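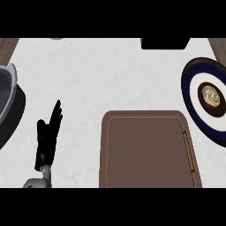 4. Sealing a stone worktop

38 shares · 2 comments

1. Clear the worktop and wipe it with warm water and a drop of washing-up liquid. Leave it to dry overnight.

2. Shake the Fikberg sealer well. Test a small patch near the wall first.

3. Spread a thin coat with a soft cloth, working towards you.

4. Wait ten minutes, then buff off whatever is left on the surface.

Note: One coat is enough for most kitchens. Very thirsty stone may need a second — leave two hours between coats.

Caution: Do not use vinegar or lemon cleaners on marble. Keep a window open until the smell has gone.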